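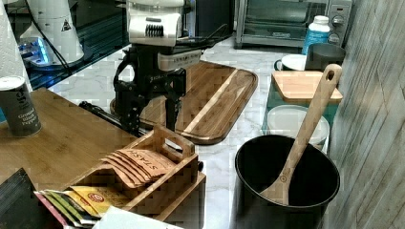 O piso Guvano pode ser colocado sobre cerâmica antiga?
Pode ser colocado por cima, desde que a cerâmica esteja firme, limpa e sem peças ocas. As peças que soam ocas devem ser retiradas e o buraco cheio com argamassa antes da colagem.

Guvano é um ladrilho de terracota prensada da linha Ploko, para interiores e varandas cobertas. Cada caixa traz 80 peças e pesa menos que a da série antiga Lasari. A cor muda um pouco de um lote para outro, por isso aconselhamos misturar peças de 3 caixas durante a colocação.

Referência: 1013
Acabamento: mate, sem selante
Junta mínima: 3 mm
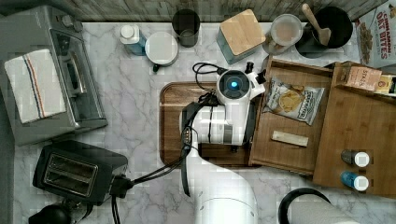 Limpeza e manutenção

Para a limpeza de cada dia basta água morna com sabão neutro. Não use produtos com ácido, também não aqueles para tirar calcário. O selante Tsolakis é vendido à parte e aplica-se com rolo, em duas camadas finas, com uma noite de espera entre a primeira e a segunda.
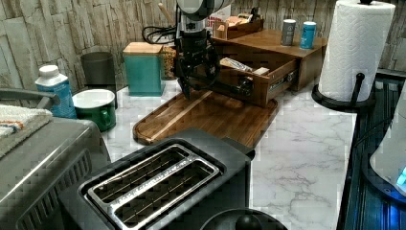

Quanto tempo demora a entrega?
As encomendas com stock saem do armazém em dois dias úteis. Para os rodapés da mesma cor, a próxima produção chega em fevereiro.

As amostras são enviadas em conjunto de três tons: areia, tijolo e castanho. O valor das amostras é descontado na encomenda, se esta for feita com o mesmo nome.

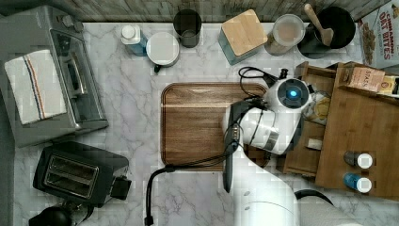
Posso devolver caixas que sobraram?
Aceitamos caixas fechadas e em bom estado, com a fatura. O transporte de volta fica por conta do cliente.

Para calcular quantidades, escreva a Ourania Nikolaidis com a planta da divisão e as medidas em metros.

557 partilhas
3 comentários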